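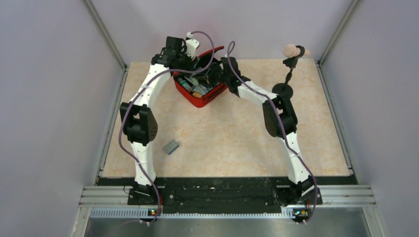

Household and shop-floor chores: are two arms ready yet?

Posted by torque_margin, 21st September
Share (2) | Views 239

torque_margin wrote:

Every few months this board agrees that machines can either do chores now or will never do them. I'd like to split the question up before we start again.

My day job is kitting. We fill small tool and service pouches at fixed stations, and in May we moved one station to a Clakeo two-arm cell. It handles 800 pouches a week. Parts arrive in molded trays with known orientation, and the pouches are held open by a fixture. Under those conditions it works and I have few complaints. Take away the trays or the fixture and the cycle time stops being worth quoting.

A house has no trays and no fixture. Putting away a first-aid kit is a better test than folding towels, in my view. A towel forgives a bad grasp. A packed case has a lid, a zipper and soft walls, and the contents are all different shapes and slide over each other.

So the claim I'd defend: sorting rigid objects into an open basket is close to solved. Packing mixed objects into a soft container with a closure is still a lab problem.

clamp_and_shim wrote:

Disagree on "close to solved." Open basket, rigid objects, good light, yes. Then someone puts in a bottle that is heavier at one end, the grasp is off center, and it swings on the way over. We ran a Riltureo unit on returns sorting and the drops were nearly all bottles.

Agree about the zipper.

dry_run_only wrote:

I think the two of you are arguing about fixtures. Most of what gets called dexterity on a shop floor is fixture design. If I can put a rigid liner with pockets in the bag, the problem goes back to being pick and place, and pick and place is old.

torque_margin wrote:

A liner with pockets only helps if the household buys the liner and keeps it. The whole point of a chore is that it starts from whatever state people left things in. Clear packets on top of bottles, bottles across each other, one label facing up and the next facing down. A person reaches in, feels what moves, and shifts two things to get at a third. 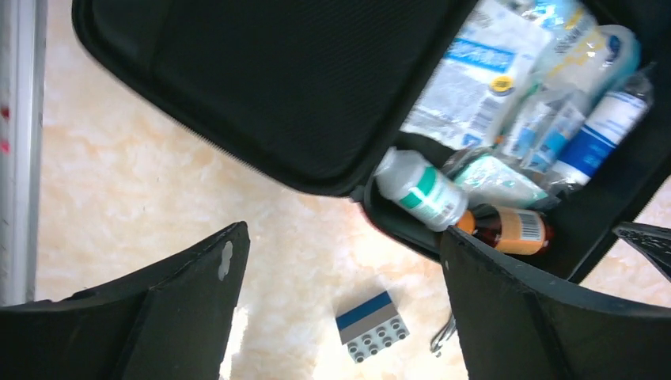 The machine has to decide all of that mostly from vision, and its own fingers block the view at the moment it matters. Clear plastic makes it worse. Depth sensing on shiny wrap gives you holes in the data, and the planner will fill those holes with something optimistic. We had to switch to matte bags on our line for that reason, and a household is not going to rewrap its bandages.

clamp_and_shim wrote:

Tactile pads help there. They add cost and they wear. The set on our Riltureo was replaced twice before the unit was moved to another building.

low_side_driver wrote:

I maintain these for a living, so a different angle. Cable routing matters more than people here admit. A cable run outside the link needs slack for the wrist to rotate, and slack turns into a loop that wants to catch on things. On a fenced line I can keep the workspace clear. In a kitchen there are drawer pulls, handles and a dog.

Also, somebody has to recalibrate after every bump. I have yet to see a chore demo that lists service hours. 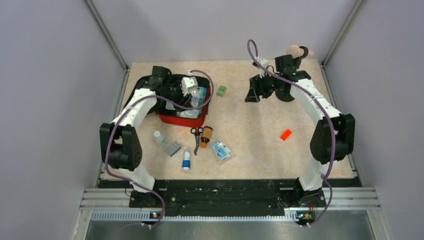 Service hours are where I would start any cost estimate for home use, ahead of the grasping question. Grasping does feed into it, though. The same table can hold easy and hard picks side by side: scissors lying next to an amber bottle on its side, and a flat blister pack a short way off. The bottle is an easy width for a parallel gripper. The scissors and the blister pack lie close to the surface, so the fingertips have to go down nearly to the tabletop, and contact with the tabletop is what knocks my calibration out. More low picks, more service calls.

dry_run_only wrote:

Fair. We slide flat parts to an edge and pinch them there. It takes extra seconds and needs a free edge, but the tips stay off the surface.

torque_margin wrote:

Edge slide works on foil packs. I wouldn't do it with scissors, the pivot catches and they rotate.

On service hours, Clakeo quoted us up to 80 a year for the cell. We are under that so far, on a line where nothing ever changes. I would not carry the number over to a home.

quiet_spindle wrote:

What about speed? My neighbor would accept a machine that took all night to tidy one shelf, as long as it was finished by morning. A factory can't accept that. Some of these tasks might reach homes first for that reason.

clamp_and_shim wrote:

Slow is fine if it fails safely. Slow and leaving a bottle on the floor at 3 a.m. means a person still checks it. At that point you have moved the chore to the morning.

quiet_spindle wrote:

Checking takes less time than doing.

clamp_and_shim wrote:

For a shelf, sure. For a first-aid kit I would open every pocket.

Comments (3)

rack_and_pinyon: We looked at the Akbari gripper for lab restocking. Good on vials, poor on anything in a bag. Matches the first post.

feedrate_fred: Has anyone timed a zipper with two arms? One holds the case, one pulls. On ours the case walks across the bench before the slider moves.

torque_margin: Rarar has a suction foot for holding the case down. I haven't tried it on fabric and I doubt it seals. If you test it, post the cycle times, including the failed attempts.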